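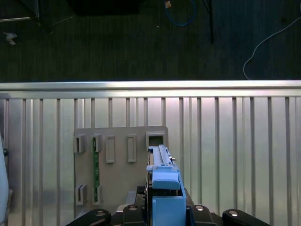
Filed under: Notebook / Bag tracking

December 1, 2022

Ziltberg reader, second go at the replay. Me and Ute in the morning, Gunther on the phone from Midwood after lunch.

Picked up from the October page: reader at the transfer belt sees the tag, message goes out, the reconciliation side says bag never arrived. Airline calls, somebody walks down, bag is sitting there. Midwood wants it fixed before the holiday schedule and so does everybody else.

Input today was the log Gunther pulled, 501 bag events off one belt, one shift. Same file as before but with the raw reader timestamps left in this time. Last time they'd been rounded to the second on export and I lost most of a day to that. Do NOT use the old export, I moved it to the junk folder and renamed it.

Replay setup

Old message broker on the bench machine, Ollero build on the laptop, both fed from the same file at real speed. Tried double speed first to save time, bad idea, the dedupe window is wall clock and not event time so everything looks like a duplicate. Wrote that on the whiteboard in large letters.

Dedupe window is 300 ms as shipped. Ute thinks Marsden (the previous integrator) picked that for a slower belt and never touched it again. There's a comment in the config that just says "ok for now." No initials.

Had to patch the clock offset by hand. Bench machine was ahead of the laptop and time sync is blocked on the lab subnet again. Asked Roswitha to open the port. She said it was open. Then it was open.

First pass

Ran clean start to finish, no crash, which is already better than October. But 176 events came out the far end with no matching arrival. Gunther's number from the live side for the same shift is lower than that so we are making it worse somehow, or his count already has the manual fixes in it. He's going to check. I suspect manual fixes, the floor people scan by hand when they notice, and those go in under the same event type. Nice.

Sorted the missing ones by flight first, nothing. By reader antenna, nothing. By time of day, a little bunching but only where the belt was busy anyway. Then Ute sorted by last digit of the tag number for no good reason and that was nothing either, but while she was in there she noticed that a lot of them had a twin: same bag, read again right after, with the second read carrying the flight leg and the first one with the leg field blank.

So:
- reader sees bag, sends message with blank leg
- reader sees it again, sends message with leg filled in
- dedupe keeps the first, drops the second
- reconciliation gets a blank leg, can't match, throws it in the unmatched bin

The good message is the one being thrown out. All this time we've been looking at radio strength and antenna angle.

Why is the leg blank the first time? Lookup to the flight database hasn't come back yet, I think. The reader sends anyway when its own timer runs out. Need the Ziltberg manual for the timer setting, the PDF we have is for the previous model and the section numbers dont match. Sieglinde has a login for their support site. Emailed her.

Second pass

Changed one thing only: dedupe now prefers a message with the leg filled in, if one turns up inside the window. Holds the blank one until the window closes. Costs a bit of latency on blanks and none on good ones.

Result is much better but I'm not writing a number down until it's been run again with the clock done properly. Had the laptop go to sleep part way through and I'm not certain the replay caught up the right way. Turned sleep off now. Lid too.

Leftovers after the change mostly look like a different problem. Some tags have a leg but it's yesterday's flight number, so either the tag was reused or the bag sat overnight. Gunther says they do get overnight bags on that belt, they come off the late arrival and go in the early store. Not ours to fix but reconciliation should at least say "old bag" instead of "no bag." Put that on the list for Hartmut, his code.

Short argument with Hartmut over where the fix should live. He wants it in the reader config, shorten the lookup timer or make it wait, leave dedupe alone. His point is that the next airport will have different readers. Mine is that's exactly why it should sit on our side. Ute mostly agrees with him, annoyingly. We left it that the dedupe change goes in behind a switch, default off, on for Midwood.

Things that bit us today, so I don't do them again

Replay file has Windows line endings. Parser ate the last field of every row and said nothing about it. Cost us the hour before lunch.

Two reader IDs in the file differ only by a trailing space. Same reader. Trim everything on the way in.

The dashboard caches. Hard refresh every time or you'll celebrate the previous run. (Did that.)

Broker log rolls over at midnight UTC and NOT local, so the end of the shift is in the next file. Gunther knew. It's on a sticky note on his monitor in Midwood, where it does the rest of us little good, so it goes here too.
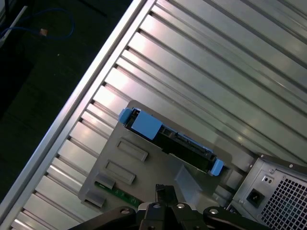
To do

Rerun second pass from scratch with sync on, both machines. Me, first thing.

Get the right Ziltberg manual. Sieglinde.

Ask Gunther for a count with hand scans split out. If he can't split them by event type, maybe by device ID, the handhelds should all start with the same prefix.

Message to Hartmut about yesterday's legs, with the sample rows attached. Strip passenger names first!! There's a script, tools folder, Roswitha wrote it. Check that it also does the frequent flyer field, it didn't used to.

Write unit test for blank-then-filled and for filled-then-blank. Also for blank, blank, filled. Ute says also for two different bags inside the window, which should never be deduped at all but I would like to see it pass.

Find out if anyone else downstream reads the blank messages. The belt display might. If it does, holding them back will show up as a flicker or a late line and we'll hear from the floor within minutes.

Switch name: Ute wants prefer_complete. Fine.

Call with Midwood moved to after the rerun, Gunther is telling them.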